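My Project Report: Does Rinsing Rice Do Anything?

So for my project I picked rice, mostly since I eat it four nights a week and my roommates and I have been fighting over whether to rinse it since move-in. My grandma rinses. The bag says don't bother. I wanted to find out who's right!

I bought two kinds, a long grain called Bavisero and a short grain called Lakon (the Tosh store on my street had both on sale, which was lucky on my budget). I weighed out 60 grams for every batch and cooked all of them in the same little pot with the same lid, and I let each one sit for ten minutes before anyone got a spoon. Half the batches got rinsed three times and half went straight in.

My first try was a mess. I didn't measure the water properly, so the unrinsed Lakon came out like glue and I had to throw out that whole Thursday and start over. After that I used a kitchen scale for the water too, and things calmed down a lot.

For the cloudiness part I saved the rinse water and let it settle overnight, then poured off the top and dried what was left on a saucer. I had never thought about how much starch goes down the drain. The short grain left way more of it than the long grain did, and the third rinse was still a little milky, which surprised me. 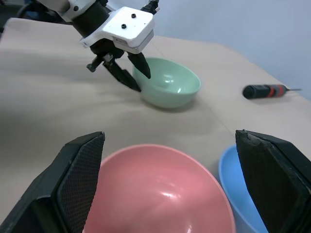

The taste test was the fun part. My roommates scored each batch out of 100 for texture, with no labels, and the rinsed Bavisero got a 95 from the pickiest of them (who is a don't-rinse person, ha). With the short grain it was much closer, and two people liked the sticky unrinsed one better because it holds together on a fork.

If I did this again I'd get more tasters and try soaking too. I'd also buy a second pot, because washing the same one between every batch took forever. For now I'm rinsing my long grain and leaving the short grain alone, and my grandma has been informed.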